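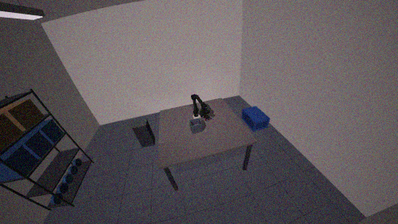

What the customs man and I learned from each other

29 December 2021 | by Wallis

Posted in: Small business, Buying and selling abroad

I had meant to write this up before Christmas, but the parcels wouldn't wait and neither would the mince pies, so you're getting it now, in that nice flat bit of the year when no one quite knows whether the bins are going out.

Regular readers (hello, both of you!) will remember that I sell wool, buttons and the odd bit of ribbon from the back bedroom, and that a good half of my orders used to go over the water to Ireland, France and the Netherlands. A year ago I could weigh a parcel, stick on a stamp and forget about it. Then the rules changed, and I spent most of February with a cup of tea going cold beside me, trying to find out what the world calls a button when it wants to tax it.

It has a number, of course. Everything has. Wool on a ball has a different number from wool on a cone, and if you put in a pair of needles as a present, as I do for people who spend more than £60, then they want a number as well. I rang the helpline, and a very patient man stayed on with me for 80 minutes while we went through my whole stock list. He told me at the end that he hadn't known there was such a thing as a toggle. I hadn't known there was such a thing as a rule of origin, so I'd call that a fair swap.

Origin is where I came unstuck. My lovely thick cream wool comes from Rengifo, who spin it in Peru, and I had been happily writing "United Kingdom" on the form for it, thinking they only wanted to know where the parcel was posted. They don't! A lady in Utrecht was asked for duty on top of the tax, and a handling charge on top of the duty, and quite reasonably sent the whole lot back to me. It took seven weeks to come home and it smelled of somebody's garage.

I did try paying for help. Talley, who do my posting now, offer a service where the buyer pays all the tax when they order, and I've used it since the summer. It adds a bit to each parcel but the grumbling emails have stopped. I looked at Clutotach too, which fills in the forms for you, but they wanted £220 up front and I couldn't see myself getting that back out of buttons.

So, the sums. I sent 353 parcels this year, well down on last, and nearly all the missing ones are European. Trade at home has been kinder than I deserved, and I've met some smashing knitters in Wales. I shall carry on posting abroad for another year and see how we go. The new forms start in a few days, and I've bought a fresh box of pens.

Filed under: wool, customs, post, grumbles

© Wallis 2021 | Contact | Back to top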